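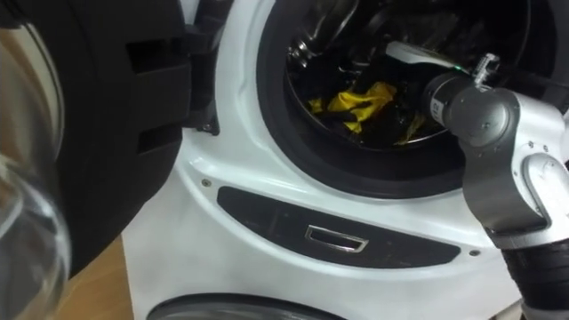
Section 4: Loading the Upper Drum

By Kha Đoàn | April
Print this page | E-mail this page

I wrote this part of the Wotex guide after my friend Ánh Trương moved in and asked me the same laundry questions three times in one night. So it's the long version, with everything I'd tell you if I were standing next to you.

1. Put your basket on the floor in front of the machine, close enough that you can drop things in without walking. I like a plastic one with holes in the sides — it's light and you can rinse it out.

2. Sort before you load. My blacks go in one heap and anything bright goes in another. I do break this rule for old stuff that's been washed a million times, like a yellow top I no longer worry about, but a brand new bright shirt gets its first wash alone!

3. Go through the pockets. I once washed a bus pass, two pens and a granola bar in one go (the granola bar was the worst of it).

4. Swing the upper door all the way open. It hangs out quite a bit on a stacked unit, so mind your forehead. 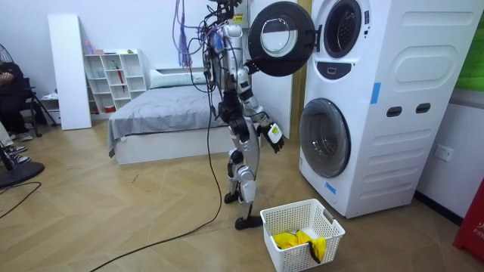

If you're short like me, a low step stool makes this much easier, but get one with rubber feet if your floor is wood. Mine came from a shop in Ukville and it hasn't slid once.

5. Push the clothes to the back of the drum with a flat hand. Don't pack them down. I stop when I can still fit my hand on top of the pile, and I split bigger loads in two.

6. Run a finger around the black rubber gasket. Socks love to hide in there, and so do straps and drawstrings.

CAUTION: Never force the door against cloth. If a sleeve is caught between the glass and the rubber, open up, tuck it in and try again.
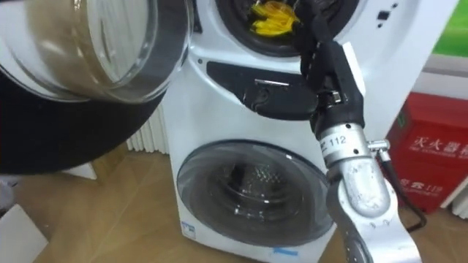

Upper drum with the door open, yellow cloth inside.

7. Swing the door to and press on the rim until it's shut. I don't push on the middle of the glass.

NOTE: I leave the door open a little after the last load of the day so the rubber can air out. If you have kids or a cat, check the drum before you shut it again. Every time!
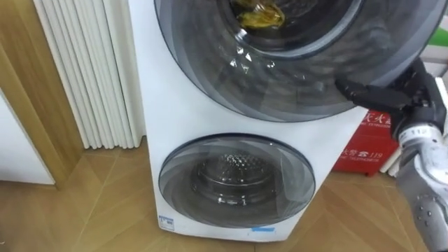 Can I wash one small thing by itself up there?
Sure, though a single item can bunch up on the spin, so I usually toss in an old towel to keep it company.

8. Pick your program, start it, and stay nearby for the first 10 minutes if it's a new machine to you. You'll get to know its normal noises pretty fast.

The lower drum gets its own pages in Section 5.

Last updated: April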